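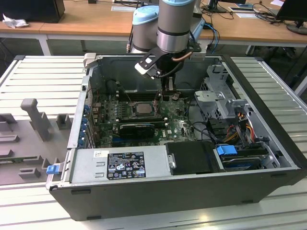
Trusmont disassembly project -- minutes of the progress meeting, 26 April 2020

3 min read

Chair: Olga Cardoso
Minutes: Berkay Değirmenci
Also on the call: Barros group (two people), Goneck

1. Minutes of the last meeting

Agreed, with one fix: the spare finger pads are on order from Mondinmont, they haven't arrived.

2. Results from the desktop tower trials

Olga went through the numbers and they are lovely. The new search method completed 62 out of 100 attempts at reaching a part inside the open case and closing the fingers on it. The old method, run on the same tower lying on its side, managed 7. There was a short silence on the call and then everybody talked at once!

A reminder for Goneck, who missed the last meeting: the old method took one look at the case, worked out where the part ought to be and went straight down. The new one stops above the part, makes a small spiral and corrects itself from the force readings as it goes. Olga thinks most of the gain comes from the pause before the spiral. Berkay thinks it's the spiral. They will run the two separately and we'll find out.

Barros asked if the order of the attempts was shuffled between methods. Yes, in blocks of 5.

3. Where it still fails

Cables, mostly. The memory slots and the graphics card are going well, but the drive side of the case is much harder, with the power wires lying in the way and moving a little every time something brushes them. The force reading from a soft bundle looks very like the reading from the edge of a connector, and the arm gives up too early. Berkay has an idea for telling them apart by pushing twice -- a cable gives more the second time -- and he was so keen to explain it that we ran over by some way. (Sorry, all. It is a good idea though.)

Goneck asked about the blue latches and pull tabs. Colour helps the vision side a great deal, but we don't want a method that only works on blue plastic. Agreed to switch colour off in one set of trials and report both.
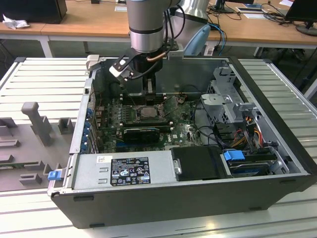
4. Fixture plate

Staying as it is on the left of the tower. Barros would like the drawings so they can print a copy and repeat the trials at their end, which would be a brilliant check on the result. Olga to send.

5. Write-up

Short paper first, full data later. Draft of the method section to go round before July. Olga wants the failures in a table of their own and there were no objections.

6. Actions

Olga -- fixture drawings to Barros; pause-only trials
Berkay -- spiral-only trials; double push test on the cable bundle
Goneck -- comments on the failure categories
Barros -- confirm which tower they have

7. Any other business

Berkay asked for it to be minuted that he is very happy. Minuted.

4 comments · 11 shares

We use cookies to remember your settings. Accept | Manage choices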